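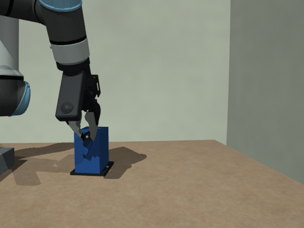
The Jaria practice cell is the one we send out most often, and it comes in two halves: the bench itself, with its arm and two-finger gripper, and the simulated copy that runs on any decent desktop machine. Most of our customers spend their first week or so in the copy, and we do encourage it, as a dropped block costs you nothing there! The job you'll meet first is a plain one, bringing the fingers down over a blue block that stands upright on its thin black base plate, and it is a lovely way of finding out whether your tool offset is right before you try the same thing on the bench.

Setting up the gripper

Bolt the coupling to the wrist finger-tight, turn the gripper until the housing lines up with your witness mark, and then go round the screws in a cross pattern. There are 4 of them, and they like to be nipped up twice. Elspeth Munro, who wrote most of our fitting notes, still does hers with a short hex key so as not to be tempted to lean on it.

With the gripper on, type the tool length into the Kohlhase controller. The standard fingers are 110 mm from the coupling face to the tips. If you have the short set it will be 70 mm, and please do change it in the copy as well (we have all forgotten, and it makes for a puzzling afternoon). Run the approach at quarter speed, stop just above the block and look at the tips from two sides. If one finger would touch well before the other, your offset wants a nudge sideways.

Looking after it

Wipe the linkage with a dry, lint-free cloth at the end of each day's running. Every 2000 cycles, put one small drop of Onstead light oil on each pivot, work the fingers open and shut by hand with the power off, and wipe away whatever creeps out. Keep oil well clear of the fingertips.

A gripper that has begun to click on closing usually has a loose pivot pin. Benjie Belmonte in our workshop can post you a pin kit, or you can return the whole gripper and he'll rebuild it, normally within some ten working days.

What's in the box

Gripper with standard fingers fitted
Coupling and screws
Hex keys
Oil, cloth and printed fitting notes
Licence card for the simulated cell

Short fingers and spare pin kits are sold separately. For anything odd or fiddly, ring the workshop and ask for Benjie or Elspeth, preferably before 4 in the afternoon.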